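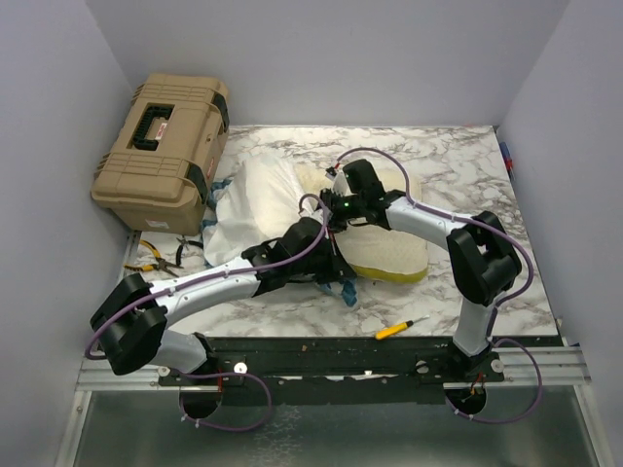 Clurora two-arm bench cell. The purple cable on each arm hangs in a loop below the black mounting rail.

Clurora Two-Arm Bench Cell
Product page with safety and service notice

Status of this page: revised 2024-03-28. The notice below replaces the cable guidance in the printed manual supplied with the cell.

Overview

The Clurora is a bench cell with two arms, built by Bassi for handling small and soft goods on a tabletop. Both arms are fixed to a common rail at the front of the table and share one working area. Each arm carries a gripper and is supplied with its own cable, fastened along the links with clips. The cell is sold and serviced through the Buseck depot, which also holds the spare parts listed at the end of this page.

Typical work includes moving bags, pads, cloth and hand tools between positions on the table. The cell is intended for trained operators. It is not approved for food, for medical goods or for use outdoors.

Service notice: cable strain and unplanned gripper release

In December the Buseck depot received a report from a customer site that a gripper had opened while carrying a load. The arm did not stop. It completed its motion with the gripper open, and the load, a metal hand tool, fell to the table and from there to the floor. No person was hurt. The tabletop was chipped.

A second report came from the same site 2 weeks later and concerned the other arm of the same cell. On that occasion the gripper lost its signal for a short time, closed again without a command, and pinched a glove that the operator had laid on the table. The operator's hand was not in the glove.

Both arms were returned to the depot and examined. The findings were as follows.

The fault was in the cable and not in the gripper. On each returned arm, one conductor had broken inside the jacket close to the point where the cable turns around the large joint. The jacket showed no cut and no wear that could be seen from outside. The break opened and closed as the joint moved, so that the gripper lost and regained its signal several times in one motion.

The cable had been pulled tight below the rail. The operators had gathered the hanging loop and tied it to the frame to keep it out of the way. With the loop tied, the cable had no slack to give when the arm reached toward the back of the table, and the full strain was taken at the joint.

The controller did not treat a short loss of signal as a fault. Under control software 200, a loss had to last longer than a set time before the arm was stopped. The losses recorded on the returned arms were shorter than that time.

Cells affected

The notice applies to every Clurora cell running control software 200, whatever its date of purchase. The number of the control software appears on the start screen. At the time of this revision, 68 cells are entered in the depot register as affected. Owners who bought a cell second hand may not be on the register and are asked to write to the depot with the serial number.

Cells fitted with the Retisine cable guide at the factory are affected by the software fault only.

Action required of owners

The following steps are to be completed before the cell is next used for production work.

Switch off the cell at the main switch and wait for the indicator lights to go out. Support each arm by hand before releasing it, as the arms may sink when power is removed.

Remove any tie, tape or hook that holds the cable below the rail. The loop must hang freely. It may not be shortened, coiled or fastened to the frame.

Move each arm slowly by hand to the far left, the far right and the back of the table. The cable must not become tight in any of these positions. If it does, release the clip nearest the large joint, feed cable through from the loop, and close the clip again.

Check that all clips are closed and that none has slid toward a joint. A clip that no longer grips the link must be replaced.

Look at the end of the cable near the base for loose or bare wires. If any wire is bare, the arm must not be powered.

Install control software 201. The update is supplied by the depot without charge. After the update, any loss of gripper signal stops both arms and holds them in place until an operator resets the cell.

Run the cable test from the service menu. The test moves each arm through 2000 short motions without a load and records every loss of signal. The table must be cleared and the enclosure closed while the test is running. A single recorded loss means that the cable must be exchanged.

Use of the cell until the work is done

Owners who are unable to carry out the steps at once may continue to use the cell for setup and training, with the arms at reduced speed and with soft, light items only. Metal tools and hard cases must not be lifted. Hands must stay out of the shared working area whenever the arms have power, even when both arms are at rest.

Particular care is needed near the center of the table, where the two grippers may meet. If one gripper loses its signal there, the other arm will not move aside by itself under control software 200.

The stop button removes power from the motors and does not open the grippers. If an item or a piece of clothing is caught, press the stop button first and then turn the release knob on the gripper body. Do not pull against a closed gripper.

Reporting a fault

Any release, drop or uncommanded movement must be reported to the Buseck depot, including those that caused no damage. The report should give the serial number, the arm concerned, the control software number and a short account of the work in progress. Please do not erase the event log or exchange the cable before the depot has replied - the log and the cable are both needed for the examination.

Cables that fail the test are exchanged under warranty, including on cells that are past the normal warranty period. This does not extend to cables that have been spliced or lengthened by the owner.

Spare parts and accessories

Arm cable, complete with clips. Suits left and right arm.
Clip set, white.
Retisine cable guide. Holds the cable clear of the large joint and may be fitted to all cells. Installation by the depot is advised.
Gripper, complete. Must be calibrated after fitting.
Rail fastener set.

Orders and returns

Parts are ordered from the depot in writing, with the serial number of the cell. Arms sent for examination must travel in the original case, with the cable attached and the gripper closed. Arms received without a return form will be held unopened until the form arrives.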